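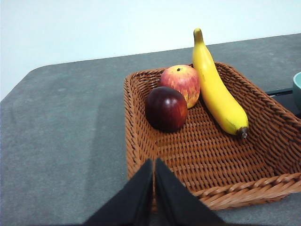

BASKETRY I — HANDOUT 7

16 Nov 2025 | By Bożena Brzozowska
Print | E-mail

Okay, rims! I love a braided edge on a wicker basket, and the fruit basket shows you why — the rope twist gives your eye somewhere to land after all that crisscross. Look at the floor too, where you get little gaps between the strands. I like those under apples and a banana (air gets in).

For next time, bring your half-finished base and read the Ladefoged chapter on borders, just page 199. Keep your weavers flat, and please don't trim the ends yet — we'll do that together.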